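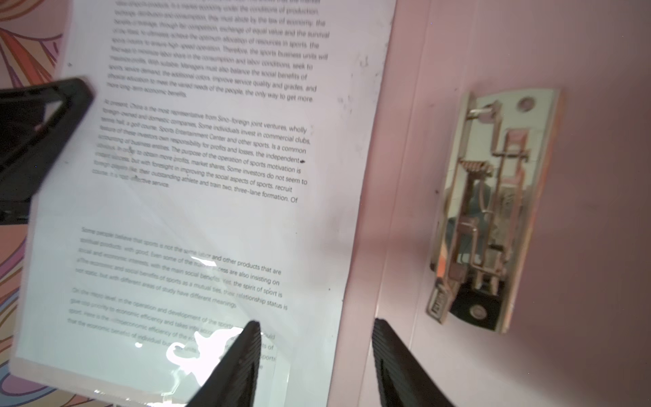
Sports center handout promises "optimum allocation," says little about fees

Members of the Tisen sports center who asked why their court fees are going up have been given a printed page in a plastic sleeve. Anyone hoping to find a price list on it will be disappointed.

The text is a stretch of general economics in small type. It talks about "fair competition, exchange of equal value and the survival," and says managers must "balance the social benefits of" their work and "improve service quality and grades." A later paragraph turns to China, where, it says, individuals put money into commercial clubs, a tennis hall and a golf course. How any of this bears on a four-court hall with a leaking changing room is left to the reader.

Kunura, the company that runs the center, announced in April that annual membership would rise to $372, an increase of $27. The page was put out at the front desk as background reading, according to Waltraud Sutter, the center's manager.

"People said we never explain our thinking, so we gave them the thinking," Sutter said. She did not know who had written it. Kunura's head office said it came from "published material" and did not name a source.

The wording is rough in places. One sentence reads: "Is a common feature of these investors own responsibility for profits and losses, the independent accounting of business entities." It has the sound of something put through translation software and printed without a second look, though Kunura would not say whether that was the case.

Radomír Hrubý, who has played badminton at Tisen for three seasons, said he read the page twice at the desk. "I wanted to know what the $27 is for. If it's the roof, say it's the roof," he said. "I got a lecture on investors."

A few members were kinder. Teemu Hirvonen said he agreed with a line about "the varied needs of the people" and thought the company deserved some credit for putting anything in writing. He still plans to ask for a breakdown of costs before he renews.

The same page admits that businesses of this kind operate "in order to obtain more profits," and then speaks of foresight "in improving the social aspects of sports." Kunura was asked which social aspects it had in mind at Tisen. A spokesman, Svatopluk Paulík, mentioned a planned youth hour – no start date, no coach and no budget were given.

Sutter said the sheet will stay at the desk for now and that a page of "more local" information may be added. The new fee takes effect with the next renewal notices. Members who want to object can do so in writing.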